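The Seed Room at Drurnunard

The door to the seed room sticks, so you have to put your shoulder to it, and then you are standing in the best-smelling room in the valley. Dry bean pods, old paper, a little dust, a little mint from somewhere. I had come up to Drurnunard to talk to the woman who runs the seed library there, and I had planned on an hour. I left when it was getting dark, with a jar of cowpeas in my coat pocket and six pages of notes I could hardly read.

She asked me to leave her name out. "Put the beans in," she said. "People around here know where to find me."

So, the beans! The library keeps 98 varieties of them at the moment, plus squash, corn, greens and a shelf of flowers that she calls her weakness. It lends them out in spring, in paper envelopes, and asks borrowers to bring some back after harvest. Plenty of people don't. She isn't bothered.

"If a third of them come back I'm happy," she told me. "The ones that don't come back are still out there in somebody's yard. I can always go knock on the door. A bean in a yard is safer than a bean in my closet, where one leaky pipe could finish it."

She didn't grow up gardening. She came to the valley for an office job at Fendetti, which made pump fittings back when the plant on the river road was still running, and she rented the upstairs of a house from a widower who grew pole beans up the porch posts. He gave her a handful the first fall. She ate them. The second fall he gave her another handful and told her, pretty firmly, to plant these.

"Purple streaks on cream, like somebody had flicked a pen at them," she said. "I'd never seen a bean like that in a store. I planted them along the driveway in May and I went out to look at them every morning before work, in my good shoes. I was gone on them. I was completely gone."

That bean is now known as the Fendetti Porch, which she admits makes no sense, the porch having belonged to her landlord. It was the name she wrote on the first envelope and it stuck. It's a dry bean with a thin skin, it climbs to nine feet if you let it, and she will tell you (she told me twice) that it makes the finest pot of beans you can get from a cold-spring garden.

I asked what most people get wrong when they start saving seed, and she had her answer ready before I finished asking.

"They pick too early. They get excited, the pods turn yellow, they pull everything. Wait! Wait until the pod rattles. If rain is coming and you can't wait, pull up the whole plant and hang it upside down in the garage and let it finish there."

Then squash, which she talks about the way other people talk about their in-laws. Squash will cross with any relative that's flowering within reach of a bee. If you want the same squash next year, you tape the flower shut the evening before it opens, go out early, pollinate it by hand and tape it shut again. She has done this at 5:30 in the morning in a bathrobe for more summers than she cares to say.

"And you mark that fruit, with yarn or a ribbon or anything. The year I forgot, I had 30 squash on the vines and couldn't say which two were the ones I'd taped. We ate well that winter, and I had to start over from my backup jar."

The backup jars matter a lot to her. Every variety gets split three ways: some for lending, some for the chest freezer, and some for a shelf at D'Souza, the hardware store in town, which has given the library a corner of its cellar for years and never asked for a cent. Before anything goes in the freezer it has to be properly dry. Her test is to put a bean on the step and hit it with a hammer. If it shatters, it's ready. If it mashes, back it goes on the screen for another couple of weeks.

We got onto threshing, and here she got up out of her chair to show me, because she can't talk about threshing sitting down. There are machines for it, and she has nothing against them. For small lots she likes her feet. The dry pods go in an old pillowcase, the pillowcase goes on the floor, and you shuffle on it in soft shoes until the crackling dies down. After that you pour the whole business from one container to another in front of a fan – low setting, she stressed, low setting – and the chaff blows off and the beans drop.

"The sound of it," she said. "Beans going into a bin. I would do the whole year's work just for the sound."
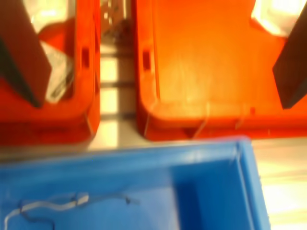
One borrower, on a card tacked up beside the door, disagrees with her about the fan. A breezy porch does the job better, according to the card, and the neighbors come over to see what you're up to, so you end up with help. She read it aloud to me, laughing, and allowed that the point about the neighbors was a good one.

The newest thing on her shelves is a corn called Zutent, a short, stubby flint with ears the color of brick. A family two farms over had been growing it for chicken feed and thought nothing of it. She ground some, made a skillet of cornbread, and drove straight back over to ask for more. Last season she counted out 1628 kernels for planting, one by one at the kitchen table, and wrote the number on the wall calendar so she could be proud of it. Corn needs numbers, she explained. Save seed from only a few plants and the line gets weak in a hurry, so you want a couple hundred at least, planted in a block and not in one long row.

"I don't have room for a couple hundred of everything," she said. "So I have friends with fields. I'm very nice to my friends with fields."

I wondered if she ever gets tired of it, the labels and the drying screens and the mice. The mice, yes, she said. She has lost whole batches to mice and she takes it personally. Glass jars with metal lids, always, even for the stuff you only mean to leave out overnight.

Before I went she pulled down the jar of cowpeas and tipped some into a smaller one for me. I said I had only a strip of dirt beside my building, next to where the trash cans go. She asked which way it faced. South, I said.

"Well, then," she said, and screwed the lid on. "After the last frost. An inch deep. And come back and tell me."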